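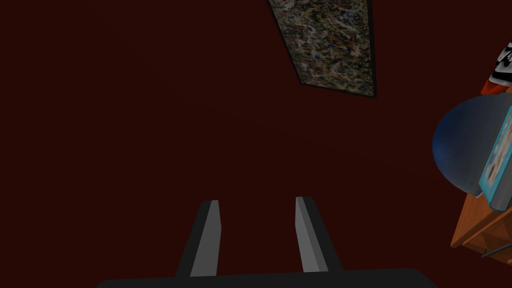
*Wrist camera view in the sim, gripper open, arm off to one side of the wood furniture.*

19 Oct 2020

I spent most of the last two evenings getting the wrist camera on the simulated arm to agree with the gripper. I'm writing down what I did while I still remember it, mostly for my own use, and for Nermina, who has the same setup and will hit the same problem when she updates.

The cell is simple. One arm, a parallel gripper with two fingers, a camera mounted on the wrist looking out past the fingertips, and a living room for it to work in. The room comes from a set of interiors that Gorazd Vidmar put together. It has dark maroon walls, a drip-style painting and some orange-brown wood furniture with things on it. I like it because the walls are plain. When something is wrong with the camera you see it right away, with no wallpaper to confuse you.

The software is Prelel for the physics and rendering, and Zellden for the motion side. I keep both pinned to a version and update them together. This time I updated Zellden by itself, which I know I shouldn't do.

After the update the arm moved fine. Joint angles matched, the home pose matched, and the gripper opened and closed. The grasps missed, though. The arm would come in toward something on the shelf and close next to it, always on the same side. At first I blamed the object poses and wasted an hour printing them out. They were all correct.

What had changed was the tool frame. The old version measured the camera mount from the flange. The new one measures it from the gripper base. My config still had the flange numbers in it, so the planner believed the camera was sitting farther forward than it was. The rendered camera didn't care, as it gets its position from the model file. I had one position in the picture and another in the math.

To fix it I went back to the procedure Higinio Arriaga wrote for his real arm, which works just as well in a simulator:

1. Stop the controller and clear the saved tool frame. Don't edit it in place. The old values get cached and come back after a restart.
2. Send the arm home and open the gripper all the way.
3. Set the camera offset to zero and save one view.
4. Enter the offset from the gripper base, taken from the model file. Copy and paste it, don't retype it.
5. Save a second view from the same pose and compare the fingers in the two.
6. Roll the wrist to a steep angle and repeat the comparison.

Step 6 is the one I used to skip. With the wrist level, a small rotation error in the mount hardly shows. Tilt it and the fingers drift sideways compared to where the planner draws them. I overlay the planner's outline of the fingers on the rendered view, and if the outline and the tips don't line up I go back to step 4.

In the view at the top of this post the wall and the painting are at a hard slant and the tips of both fingers sit at pretty much the same height. If one tip is clearly higher than the other, the camera has some roll relative to the gripper, and it needs to come out before anything else gets tuned. The base should show as a long low curve along the bottom of the view. Mine had disappeared completely after the update, and I should have caught that sooner.

A few other things I changed while I was in there:

- Moved the near clipping distance in. The old value was set for a longer gripper.
- Put the camera mount in its own file, so the arm and the planner both read the same numbers. Marius Mocanu told me to do this last December and I didn't.
- Turned down the finger friction. I had cranked it up at some point to hide bad grasps, and it was making the fingers stick to the shelf.
- Left the lights alone. The room is dim, but the inner faces of the fingers are a lighter gray than the rest and they stand out well enough against the maroon to check by eye.

I also wrote a short script that runs steps 2 through 6 and stops with an error if the outline is off by more than 3 pixels. It takes nine seconds. I run it at startup now, before the arm is allowed to plan anything. Krum Ivanov asked whether it could run between tasks too — it could, but the mount doesn't move in a simulator, so I don't see much point.

One thing is still open. When the wrist goes past its soft limit and comes back, the planner outline lags the fingers for a moment and then catches up. It may be a timing problem in Zellden, or it may be my publishing rate. I've raised the rate and it looks better, but I haven't tested it for long enough to say. The next thing I'll try is logging the timestamps on both sides and comparing them.

Nermina, the config and the script are in the usual folder. Clear the tool frame before you copy them in.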